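Memstead Community Solar - Your Questions, My Answers

Hi, I'm Kalliopi Lazaridis, and I've been answering the mail for the Memstead shared solar project since the first sign-up sheet went around. I get a lot of the same questions (which is fine, keep them coming!), so I finally sat down and typed up what I usually say. If I use a word that makes no sense to you, write and tell me and I'll fix it.

What is community solar, anyway?

It's one big set of panels that a lot of households share. Ours sits in the old gravel lot off Landis Road, and 191 households are signed up for a piece of it. The power goes into the regular grid, and each household gets a credit on the electric bill for its piece. Nothing goes on your roof and nobody comes to your house.

Do I have to own my home?

Nope! Renters are welcome, and so are people in condos. I rent myself. All you need is an electric account in your own name at an address in our utility area. If your landlord pays the electric bill, the account is theirs and so the credit would be too, so talk to them first.

How much will I save?

I wish I could give everybody one number, but it depends on how big a share you take and how much power you use. My own bills came out 13 percent lower over the first year. My neighbor uses a lot more air conditioning than I do and saw a different result with the same size share. Ademir Marinho does our share estimates, and if you send him a year of bills he'll work out a size for you, free of charge.

Why was my November credit so small?

Short days and a low sun, mostly. The panels make a lot more in June than they do in November, and your credit follows along. Don't panic over one skimpy month - look at the whole year. Extra credit from the summer rolls forward on your account, so a good July can still be helping you out when the leaves are down.

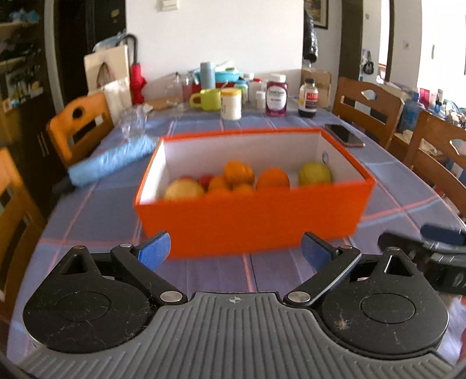

How long does it take for the first credit to show up?

Usually two billing cycles after your paperwork goes through. The utility has to match your account to your share before anything prints on the bill, and they do those in batches. If you're into your third bill and still see nothing, send me the account number and I'll chase it.

Why am I getting two bills now?

Ah, the big one. You still get your regular electric bill, with the solar credit taken off it. Then you get a second bill from Grekent, the company that runs the panels, for your share. The second one is always smaller than the credit it goes with. I'd love to see them rolled into one piece of paper and I've asked more than once, but for now it's two. Autopay on both makes it a lot less annoying.

What happens if I move?

If you're staying inside the utility area, your share comes with you. Give me 32 days' notice if you can, and I'll get the new address switched over. If you're leaving the area, your share goes to the next person on the waiting list. There's no exit fee as long as your last bill is paid.

Will I have power in a blackout?

Sorry, no. Your electricity still comes through the same lines as everyone else's, so if the lines are down, you're down too. For backup you'd want a battery or a generator at home, and that's a whole separate purchase.

Who mows under the panels?

Sheep! For part of the year, anyway. The Karamanlidis farm brings them over in spring and they do a very nice job, except along the fence, where somebody still has to go around with a trimmer. Please don't feed them through the gate.

Is there a waiting list?

There is, and it moves in fits and starts. Joining it costs nothing and you can drop off whenever you like. When a share opens up I email the next person and hold it for five days, so check your spam folder now and then.

Can I come see the panels?

Sure, just write to me first so someone can unlock the gate. Mornings are best. Wear real shoes - the path is still gravel and it gets soupy after rain.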